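So our robotics club finally has a team name! We're Pato (it won by one vote, and I voted for Zerkgate, so I'm still a little sore). June is going by way too fast and the simulation round is coming up, which means I've been living in the lab computer room and eating pretzels for dinner.

The task this year is tidying up a living room. Your arm gets 115 seconds per run to pick things up off the furniture, and the layout changes every time, so you can't just memorize positions. I spent most of last night on grasp angles. Small flat stuff is miserable! The drill is a whole other problem, with that chunky body and the grip sticking out to one side, and I must have rewritten the approach code 3 times before dinner and then again after.

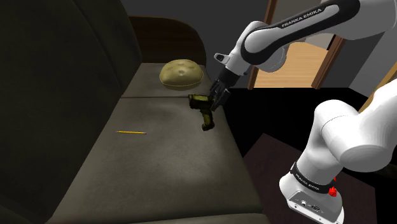

Drill in the gripper, bun and pencil still on the sofa.

My favorite part is the bun, I don't know why. Somebody on the team wants to make it our mascot and I'm fully in favor. The pencil I could do without. It's so skinny that if my height is even slightly off, the fingers close on nothing.

Next up is the scoring script, which I promised to have done before practice and haven't started (sorry, team). We've got 28 layouts to run through it, and then I want to try a slower descent over the cushions. If you're in the club and reading this, please push your changes before you go home!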